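**agosto de 2026, jueves. Cuaderno de secado, mesa del fondo**

Sigo con el almidón. La bandeja grande se desmoldó esta mañana y por fin las columnas llegan hasta abajo. En la bandeja anterior se paraban a media altura y el resto era una masa blanca sin grietas, como tiza mojada.

Datos de la mezcla, para no buscarlos otra vez en los papeles sueltos:

- almidón de maíz del saco Kettani, sin tamizar
- masa total al verter: 928 g
- masa al desmoldar: 297 g menos que al verter
- lámpara a 20 cm de la superficie, sin ventilador

La primera red de grietas se formó pronto y es la de siempre: ancha, irregular, con muchos encuentros en T. Estas grietas primarias atraviesan toda la capa, pero no son las que nos interesan. Las columnas finas empiezan debajo, cuando el frente de secado baja despacio, y solamente se ven al romper un trozo con la mano. Hay que romper, no cortar. El cuchillo borra las caras y después uno mide lo que ha hecho el cuchillo.

Mathias Gasser me preguntó por qué insisto tanto en la palabra «hexagonal» si en la bandeja hay de todo. Tiene razón. Cerca de la superficie dominan las columnas de cuatro y cinco lados, y más abajo los encuentros se acercan a 120 grados y la red se vuelve más regular, pero nunca perfecta. En la charla de Irnbridge voy a decirlo en este orden: primero la figura ideal, después el almidón, al final el basalto. Quien ve primero el basalto se queda con la idea de que la roca cristaliza en hexágonos, y esta idea es muy difícil de quitar. La forma no viene del cristal. Viene de la contracción y de cómo se reparte la tensión entre grietas vecinas.

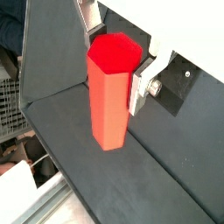
*Prisma hexagonal de color rojo, en pie. La cara superior queda a la vista.*

Para la explicación con tiza propongo esto. Una superficie que se contrae quiere abrir la menor longitud de grieta posible para aliviar la misma tensión. Con triángulos se gasta demasiada grieta, con cuadrados menos, con hexágonos todavía menos. El círculo sería mejor, pero no llena el plano. Es un argumento de energía y como argumento es cojo, ya que no dice nada de cómo la grieta encuentra este camino. La respuesta está en el avance por pasos: cada vez que el frente baja, la grieta corrige un poco su posición, y los encuentros en T se van doblando hasta parecer una Y. Conviene dibujar tres cortes a distinta profundidad y no uno solo.

Sobre el tamaño: frente rápido, columnas delgadas; frente lento, columnas gruesas. En el almidón manda la pérdida de agua y en la lava manda la pérdida de calor, pero la relación va en el mismo sentido. Las columnas de la cantera de Skidville son más gruesas en la base de la colada que en la parte alta. Lo tengo apuntado en la libreta de campo, junto con la queja de que allí no se puede aparcar.
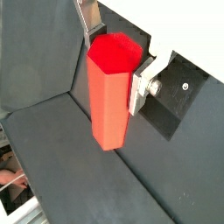 Lo que no consigo explicar bien es la transición entre las dos zonas de Skidville. Abajo las columnas están derechas y ordenadas, y arriba se tuercen y se abren en abanico, sin zona intermedia. La explicación habitual es el agua que entra desde arriba por las grietas y enfría de manera desigual. Me convence, pero querría reproducirla. Idea: dejar secar la bandeja normalmente y, a media altura, retirar la lámpara y poner una segunda fuente de calor por un lado. Si el frente se inclina, las columnas deberían girar con él y quedar perpendiculares.

Mathias dice que la pared del recipiente va a estropear el ensayo, que el vidrio calienta por su cuenta. Puede ser. Probaré con el vaso ancho de Stetville y miraré solo el centro.

Errores de hoy:

1. Toqué la muestra con el dedo húmedo y perdí una esquina muy bonita.
2. Escribí «profundidad» en la etiqueta cuando era altura desde el fondo. Corregido con rotulador, pero en las fotos viejas del almidón sigue mal.

Pendiente: pesar la bandeja pequeña antes de irme, pedir otro saco, y preguntar en Irnbridge si hay pizarra de verdad o solamente pantalla. La balanza deriva un poco cuando está encendido el extractor, así que la pesada se hace con el extractor apagado.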